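6. When the two arms stop and refuse to talk to you

I hit this fault on my very first evening with the Ukamik pair, so let's get it out of the way early. You send a box job, both arms reach over the table, and then they just freeze with error 99 on the pendant. Annoying! It's nearly always one arm losing track of where the other one is.

CAUTION: Frozen doesn't mean off. The motors are still holding, so keep your hands out from between the grippers until step 2 is done.

1. Hit the red stop on the pendant.
2. Switch off the Harries power supply and count to 4 (slowly, I always rush it).
3. Check the black cable at each gripper, looking for pinches.
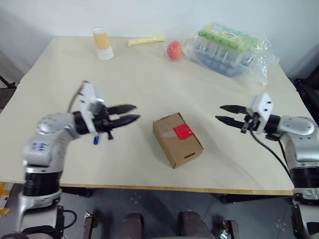
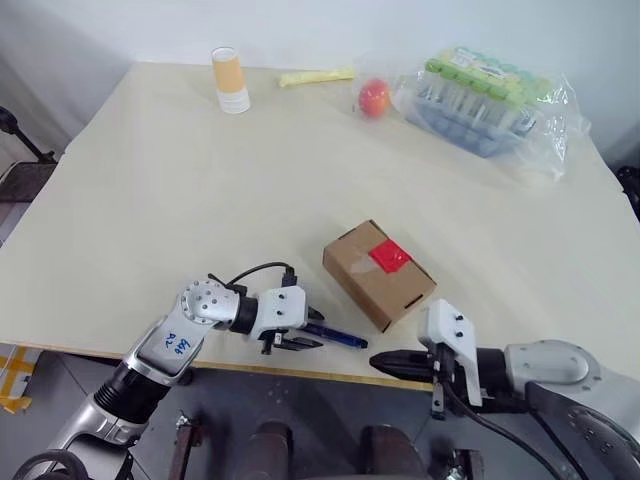
Both arms at the table with the small box.

4. Power up again and run Home, left arm first.
5. Set the speed limit to 100 and try one slow pass with nothing in the grippers.

Note: the factory limit is 900, and I'd leave that alone until you've had a few clean runs.

If 99 comes back, don't keep clearing it. I did, and the right arm swung into the left one hard enough to bend a finger (my own silly fault). Save the log and send it to the Batdale help desk before you restart anything.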